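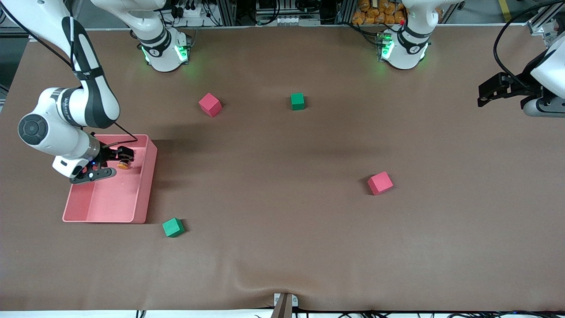

Tadusel Street Sounds: a collection of neighborhood vendor calls

README, second release

Tadusel is a set of recordings of the calls that street vendors use to announce themselves: knife sharpeners with their pan flutes, sweet potato carts with their steam whistles, the bread man who sings the same four notes every afternoon, the water truck, the scrap buyers, the tofu seller on a bicycle. I started it because I missed the sounds I grew up with, and then other people started sending me theirs, and now it's a real thing with folders and a file naming scheme!

What's in it

The release holds 53 recordings. They are WAV files, mono, at 48 kHz, except for the ones Abundio Cortés digitized from his own cassettes, where the left channel is the street and the right channel is mostly hum. We kept both channels on those. If you only want the street, drop the right one and you lose nothing but hum (although I've grown fond of it).

Each recording comes with a small text file of the same name. Inside you'll find:

trade – what was being sold, bought or repaired
call_type – voice, whistle, bell, horn, flute, recorded loop or mixed
language – where there are words
transcript – the words as sung, with stretched vowels left stretched
month – when it was recorded, if the recordist remembered
hour – to the nearest hour, local time
place – town and neighborhood, never a street address
notes – anything at all

Please read the notes. They're the best part. Jovita Magaña wrote almost 50 lines about one camote whistle, including how the pitch sags as the cart runs low on pressure and how her mother could tell from that sag whether it was worth going down the stairs.

How the recordings were made

Every which way. Tsung-han Ko has a proper stereo recorder and a furry windscreen, and his files sound gorgeous (we folded them to mono for the release, but he'll share the stereo versions if you ask nicely). Most of the others are phone recordings made from windows, balconies and doorways. You'll hear dogs, motorbikes, a pressure cooker and in tamale_07 a very long argument about parking. We left all of it in. No noise reduction has been applied to anything, and levels were only touched on files that were too quiet to use.

Eleven of the calls are loops played from a loudspeaker, and those are tagged as such. Some people asked why we'd bother with them. Because they're great! A loop gets copied from one truck to the next, and every copy picks up a bit more crackle, so two trucks selling the same thing in the same town can sound years apart.

Permission

Vendors whose live voices can be heard were asked, and the answer is written in the notes. Where we couldn't find the person again, the file stays out. Estrella Medrano went back to the same corner all through January looking for one broom seller, and found him, and he sang it again for her, better. Both takes are in the folder.

Names of vendors appear only where they wanted to be named. If you're one of them and you've changed your mind, write to us and the file comes down.

Known problems

The hour field is wrong for some of the cassette files. Abundio wrote times on the labels but the tapes got swapped between cases at some point, and we've only matched up part of them.

knife_03 and knife_04 may be the same man. Crescencio Arellano is sure they are, going by the little flick at the top of the scale. I'm not so sure. They're listed separately for now.

Transcripts for the calls in Taiwanese use a mix of characters and romanization. Tsung-han is going through them one by one.

The collection leans hard toward food. We'd love more repair trades – umbrellas, pots, chairs, mattresses – and more from small towns.

Using it

Play it in class, sample it, study it, use it as your alarm. Noncommercial use only, and please credit the recordist named in each text file along with the collection. If you make something with it, send it over, I want to hear it.

Adding to it

Send the raw file, with a few seconds of plain street before and after the call, and whatever you can remember for the fields. Blank fields are fine. Please don't trim, don't clean up, and don't add music. If the vendor said yes to being included, tell us how they said it.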